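Mugs Down: A Study of One Shared Tray
Fuad Wolde
Design for Daily Life, Brokgate, December 10, 2025

Background
Our floor shares one kitchen and one tea tray. In October I proposed studying how people put mugs on it. My advisor asked if I was sure. I had already bought the notebook, so I was.

The tray is white with a raised rim and tropical leaves printed on it, plus some lettering that most residents have never read because there is always a mug on top of it.

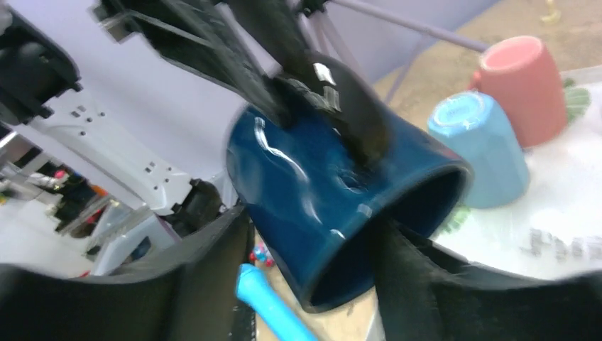
Figure 1. Teal mug on its side, with two upside-down neighbors on the right.

Method
For nine days I wrote down how each mug was left: upright, upside down or on its side. Residents filled in a short form, which I called the Fulovach sheet after the street I live on. One sheet came back with a tea ring and no answers. I kept it in the data.

Findings
The upside-down people believe in dust. The upright people say a mug turned over on a flat tray never dries inside. The third group lays mugs down wherever they land and did not see why I was asking. They were the friendliest to interview.

Handles cause most of the trouble. A mug lying down takes up more room than the same mug standing, and its handle claims a bit more on top of that.
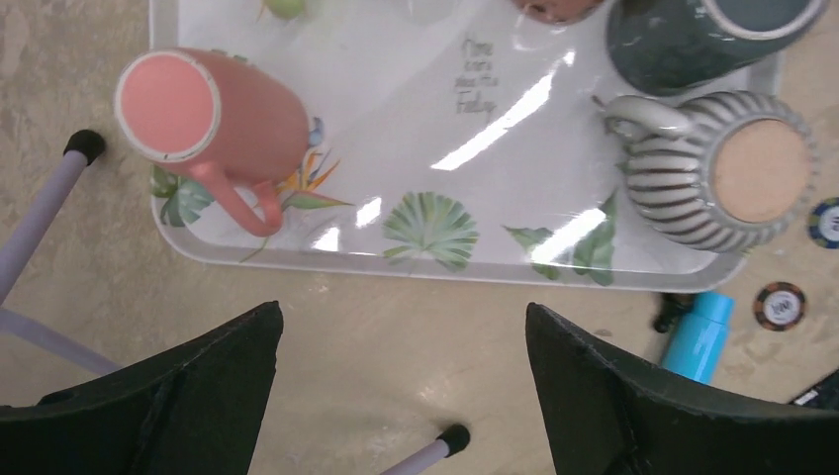
Figure 2. Pink mug on its side, ribbed mug upside down, both sharing the tray with a printed bird-of-paradise.

Recommendations
I suggest a second tray for mugs that are still drying, and hooks for the ones people never use but will not throw out. My budget request to the Inby fund was for $200. The reply thanked me for my interest in mugs.
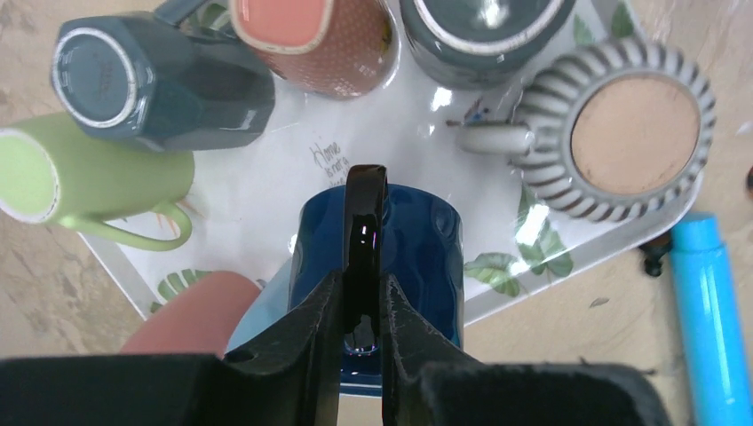

Would a bigger tray fix the problem?
Probably for about a week. Residents told me they would bring more mugs from their rooms if there was space, and two of them had already picked which ones.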